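Can a Robot Arm Tidy Up Yet? Sorting and Clearing with a Single Push Rod
Project report, Mesell student lab
Vilho Lindqvist and Guangming Kang
2021-10-27

1. Background

Robot vacuums are common, but clearing a table is still done by hand in nearly every home. The same is true in small shops, where someone has to sort loose parts back into bins at the end of a shift. Our question was how much of this work an arm can do with the simplest possible tool. We left grasping out completely. The arm gets one rod and is allowed to push.

Pushing sounds like a step down from picking up, but people do it all the time. Crumbs get swept to the edge of a counter, and coins get slid across a table with one finger. A pusher also has few parts that can break. The hard part is that a pushed object can turn or slip away to the side, and it often bumps whatever is next to it.

2. Setup

The task is given as a short typed command, such as "move the red star next to the green cylinder" or "put the blue cubes together." A camera image and the command go into the control program, which sends back small moves in the plane of the board. The height of the rod stays fixed during a push.

We used plain shapes in four colors instead of real dishes or hardware. They are cheap, they don't break, and two pieces can share a color or a shape, so the program has to read the whole command.
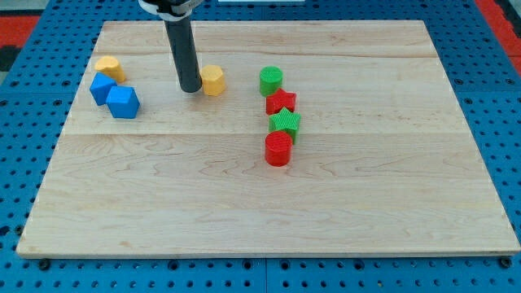
Figure 1. Work area with the push rod over the board. Blue and yellow blocks at left, green and red pieces in a line near the center.

Layouts with pieces nearly touching turned out to be the most useful for testing. If the command names a piece in the middle of a line, the rod has to get in beside it without moving its neighbors. A person would lift the piece straight out. Our arm has to push the outer pieces away first, and the first version of the program never planned for that.

3. Training data

We steered the arm by hand with a game controller and recorded 1,812 pushes, beginning in January. Of these, 1,000 were used for training. The rest were held back or thrown out, mostly for controller lag. Guangming did most of the steering and Vilho wrote the logging code.

4. Results

We ran 39 test commands. The two-piece commands with open space around the target went well. Most failures came from crowded layouts and fell into two types:

Wrong neighbor moved. The rod reached the right piece but dragged a second one along.

Overshoot. The piece passed the goal and the arm pushed it back and forth until time ran out.

Stars were harder than cylinders. A push that lands between two points holds fairly well, but a push on a point spins the star. Cubes were easy when pushed in the center of a face.

Speed was a weak spot. A typical command took around 12 seconds, and either of us could do the same job by hand in one or two.

5. Discussion

For household chores, we would say no, not yet. A kitchen table has soft, tall and breakable things on it, and our program has seen none of them. For a shop floor the answer is closer to maybe. Parts there are rigid and the work surface can be kept the same from day to day, so slow sorting overnight might be worth trying.

Next we want to add a penalty for touching pieces not named in the command, and to record more pushes that start from crowded layouts.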